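Testcombe Bout Records
Data card and README, release 18

Last revised Nov 14, 2024

Summary

Testcombe Bout Records is a tabular dataset of amateur and small-hall professional boxing results, with round-level scoring where the original scorecards survive. It is maintained by Mitex and distributed as a set of CSV files with a schema and a small validation script. The dataset is intended for work on judging agreement, matchmaking and rating systems. It is a research compilation and has no standing with any sanctioning body.

Release 18 replaces all earlier releases. Identifiers are stable from release 12 onward. Anyone still working from an older release should use the crosswalk file described under Identifiers.

Contents of the archive

bouts.csv – one row per contest
rounds.csv – one row per judge per round, where available
boxers.csv – one row per competitor, pseudonymised
venues.csv – one row per hall, club or hotel function room
officials.csv – one row per referee or judge, pseudonymised
crosswalk.csv – old to new identifiers
schema.json – column types and permitted values
validate.py – checks the files against the schema
CHANGES.txt – full change history

All files are UTF-8 with Unix line endings. Fields containing commas are quoted. Empty fields mean the value is unknown; the string NA is not used anywhere in the archive.

Scope

The current release holds some 3000 bouts. Round-level scores exist for 500 of them, nearly all professional. Amateur contests are scored in the source material as a final decision only, and no attempt has been made to reconstruct the rounds.

Coverage is densest for cards staged at club gyms and licensed venues. Stadium and pay-per-view cards are excluded, as are white-collar and charity events, exhibition bouts and any contest held without a licensed referee. Bouts abandoned before the first bell are listed in CHANGES.txt but have no row in bouts.csv.
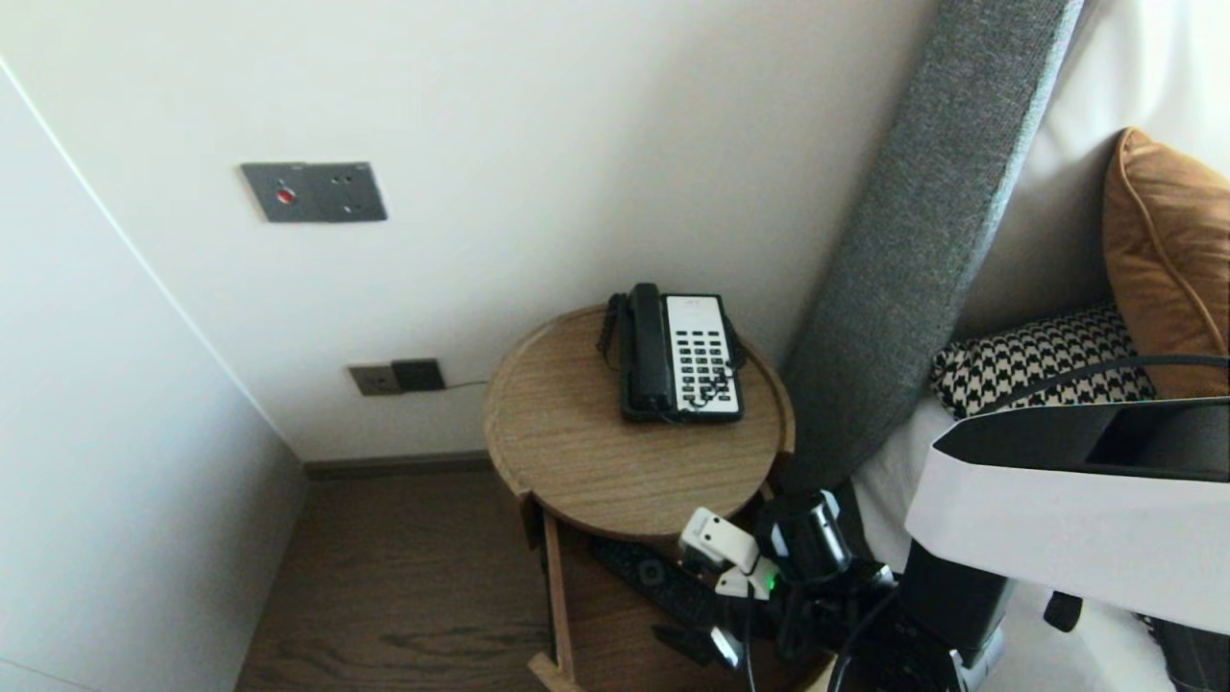
Women's bouts are included on the same basis as men's. They make up a small share of the earlier seasons and a larger share of the later ones, and any time series that pools the two should control for this.

Source material

Rows were compiled from three kinds of record: printed programmes with results written in by the timekeeper, promoters' result sheets, and scorecards lent by retired officials. The Seo collection, a run of annotated programmes covering the middle seasons, accounts for the largest single block. Its result codes differ from those used elsewhere and were mapped by hand. The mapping is given in schema.json under seo_codes.

Where two sources disagree on a result, the scorecard takes precedence over the result sheet and the result sheet over the programme. The losing value is kept in the column alt_result. Where two sources disagree on a date by a single day, the earlier date is used; late-finishing cards were often entered under the following morning.

Main fields, bouts.csv

bout_id: eight-character string, unique.
card_id: shared by all bouts on one card.
date: year, month and day as separate integer columns.
venue_id: key to venues.csv.
red_id, blue_id: keys to boxers.csv. Corner assignment is as recorded. If the source gives no corner, the first-named boxer is entered as red and corner_known is set to 0.
weight_class: name as used at the time of the bout. No harmonisation is applied in this column.
weight_limit_kg: numeric limit of the class, converted from pounds where necessary and rounded to one decimal place.
scheduled_rounds, completed_rounds: integers.
round_length_s: length in seconds. Two-minute and three-minute rounds are both common.
result: one of PTS, KO, TKO, RTD, DQ, TD, DRAW, NC.
winner: red, blue or empty.
source_type: programme, sheet or card.

Main fields, rounds.csv

bout_id: key to bouts.csv.
official_id: key to officials.csv.
round_no: integer, starting at 1.
red_score, blue_score: as written, before any correction by the supervisor.
knockdown_red, knockdown_blue: knockdowns suffered in that round, if noted.
deduction_red, deduction_blue: points deducted for fouls.
legibility: 1 (clear), 2 (inferred from the running total), 3 (uncertain).

Rounds with legibility 3 should be dropped from any analysis of agreement between judges. They were retained so that totals can be checked against the announced decision.

Half-point scoring appears in a number of older cards. These values are stored as decimals and have not been converted to the ten-point system. A flag, half_points, is set at bout level. Mixing flagged and unflagged rows without conversion will distort margin calculations.

Identifiers

Competitors and officials are represented by random strings. Names, dates of birth, home towns and licence numbers have been removed. Age at the time of the bout is given in whole years and is empty for anyone under 18 on the day. Stance and reach are included where the programme supplied them; reach figures in programmes are unreliable and should be treated as promotional copy.

Re-identification of well-documented professionals is possible by matching dates and venues with public records. Users agree under the licence not to attempt this for amateur competitors. 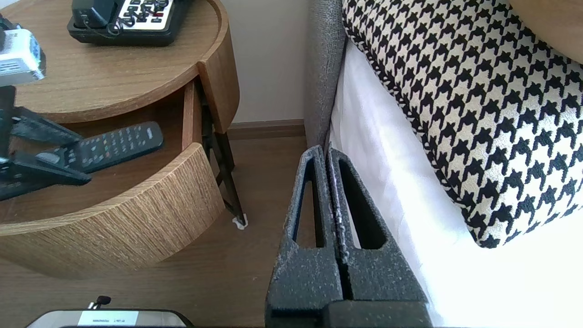

The crosswalk contains merged and split identifiers. A merge occurs when two records are found to describe the same boxer, usually after a change of surname or a spelling variant. A split occurs when one record has been found to combine two people, most often a parent and child boxing out of the same club. Merges and splits are applied only at a full release and never in a patch.

Processing

Scanned pages were transcribed twice, by different operators working separately. Disagreements were settled by a third. Transcription was carried out with Breturen, Mitex's in-house entry tool, which enforces the permitted values at the time of typing. Free-text remarks were then coded into the stoppage_reason column using the list in the schema. The remarks themselves are not distributed, as many describe injuries.

Duplicate detection runs on date, venue, weight class and both corners. Pairs above the similarity threshold are reviewed by hand. The threshold was lowered for release 18 and 30 previously undetected duplicates were removed. The deleted identifiers are listed at the end of crosswalk.csv with an empty new_id.

Known problems

Cards from July in most seasons are thinly covered. Many clubs closed over the summer and fewer programmes were kept from the cards that did go ahead. A fall in bouts for that month should not be read wholly as a fall in activity.

RTD and TKO are not consistently separated in the programme sources. A retirement on the stool was sometimes recorded as a stoppage in the preceding round and sometimes in the round about to begin. The column completed_rounds follows the source and can therefore be off by one.

Home advantage cannot be estimated directly. The field home_corner records which boxer was sold to the crowd as the local entrant, and this judgement belonged to the promoter. It is missing for all amateur rows.

Losing records are under-represented. Visiting boxers engaged at short notice are often listed under a surname alone, and a share of these could not be linked across cards. Career totals computed from boxers.csv will understate the number of defeats for this group.

Catchweight contests have an empty weight_class. The agreed weight, where known, is in weight_limit_kg.

Suggested uses

Agreement between judges at round level, comparison of rating methods on sparse schedules, modelling of stoppage timing by scheduled distance, and teaching. A suggested train and test division by season is supplied in the column split. Random division by row is discouraged; the same boxers recur across rows and results will be optimistic.

Uses outside scope

The dataset should not be used to set betting prices, to assess the fitness of any individual to box, or to estimate injury rates. Medical suspensions are not recorded and stoppage codes are a poor proxy for harm.

Validation

Run validate.py from the directory holding the CSV files. It needs Python 3.9 or later and no outside packages. The script checks types, permitted values, foreign keys and the consistency of announced decisions with summed scores. Warnings on summed scores are expected for rows where legibility is 3 – errors of any other kind indicate a damaged download.

Licence and citation

Distributed for non-commercial research under the Testcombe Data Licence, the text of which is in LICENCE.txt. Derived tables may be published provided that no amateur competitor is named. Cite as: Mitex, Testcombe Bout Records, release 18.

Corrections

Corrections should quote the bout_id and state the source relied upon. A photograph or scan of the page is preferred. Corrections based on memory are logged but are not applied without a document. Accepted changes appear in the next release and are credited by initials in CHANGES.txt unless the contributor asks otherwise.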